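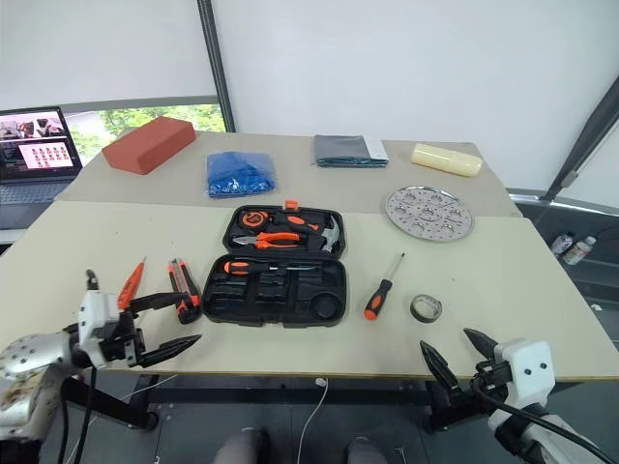

Photo: Golnar Ranjbar

Workshop tips: pricing a two-armed helper before you fall in love with one

Every February somebody writes in to ask what a pair of robot arms costs for tidying a bench. The arms are the part everyone prices. Below is what my own budget looked like once I stopped reading brochures.

Start with the job. Write down one dull task, such as putting hand tools back in a molded case, and plan for that alone. If your list says "general help," you are shopping for a teenager.

Measure the table next. I paid 407 for two plain tables to push together, after learning that two arms want more elbow room than I do. Keep the seam away from wherever small screwdrivers get picked up.

Fingers wear out. My spare grippers and cables came to 839, a figure I found by opening the drawer where I keep receipts I don't like. Ewan Swanson at Flirley says to order spares with the first shipment, and he sells spares, but I'd still do it.

Use the cheap toolkit for practice. Bright handles in a black case are easy for you to spot when one has gone astray, and a dropped tape measure from a bargain set hurts less than a dropped good one.

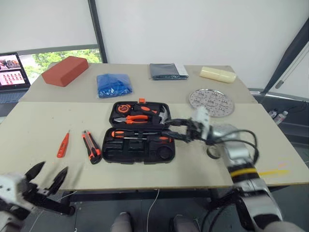

Gripper beside the lid of the case, hammer end.

Set aside money for your own time. Salim Kioko put 1000 in his plan for "setup" and spent it by the second invoice. I put down nothing and paid in evenings – the worse deal, according to everyone I live with.

Mind the cables. Before you order, decide where they go when an arm swings across, and buy ties by the bag.

Rent first if you can. The quote I got from Grerkitow was 2506 for a season, with delivery and no lifting help. Ask who carries it up the stairs. Ask again in writing.

Leave floor space for your feet, too. You'll be standing there more than you planned.

Reader Mwende Biwott wants to know whether it pays for itself. Mine puts away a screwdriver slower than I do, and I never used to put it away at all, so I have no idea how to work that out. Send in your sums.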